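Ordenar por color, ordenar por tamaño: informe final del proyecto de aula-taller

Sorcha Gillies y Kenneth Mackay
18 de enero de 2019

Cuando empezamos este trabajo pensábamos, con bastante inocencia, que lo difícil sería construir cosas y que guardarlas después vendría solo. Bueno, pues no fue así. El taller Werkel, donde hicimos las prácticas y donde nos trataron de maravilla, tiene un montón de barras de colores que se usan en casi todas las actividades, y cada tarde acababan mezcladas en el cajón que quedaba más a mano. Nos propusimos averiguar qué manera de guardarlas ahorraba más tiempo al grupo siguiente.

Partimos de un inventario de 190 barras, que nos llevó una tarde entera y bastante chocolate. Después probamos dos sistemas: primero separarlas por color y más adelante por longitud, sin mirar el color para nada. En cada sistema hicimos 27 búsquedas cronometradas con compañeros de otro curso (¡gracias por la paciencia!), siempre con la misma hoja de pedido.

Los cajones grises hondos nos gustaron desde el primer día, porque cabe mucho y aguantan los golpes, aunque tienen su carácter. El suelo es de metal y está ya bastante rayado.
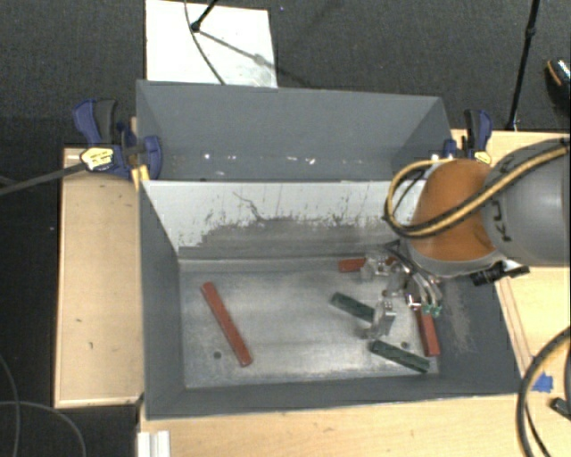
Con las barras rojas no hubo problema en ninguna de las pruebas, ya que sobre el gris saltan a la vista enseguida. Las verde oscuro costaban más, sobre todo las que quedaban pegadas a una pared, y más de un compañero vació medio cajón para encontrar una que tenía delante. Kenneth propuso forrar el fondo con cartulina clara y lo intentamos, pero la cartulina se arrugaba y al tercer día la quitamos.

El orden por longitud ganó por bastante: la búsqueda media bajó de 33 segundos a poco más de la mitad. A Sorcha le sigue pareciendo más bonito el orden por color, y queremos que conste.

Para abril nos gustaría repetir las pruebas con cajones menos hondos y con un grupo de niños más pequeños, que seguramente buscan de otra manera. Las hojas de tiempos están en la carpeta azul del taller, por si alguien quiere revisarlas.

Trabajos relacionados
Un banco plegable para el taller Forsyth
Emorent: cómo repartir herramientas entre dos aulas
Diario de montaje de la estantería Flaleo

Compartido 33 veces · 27 comentarios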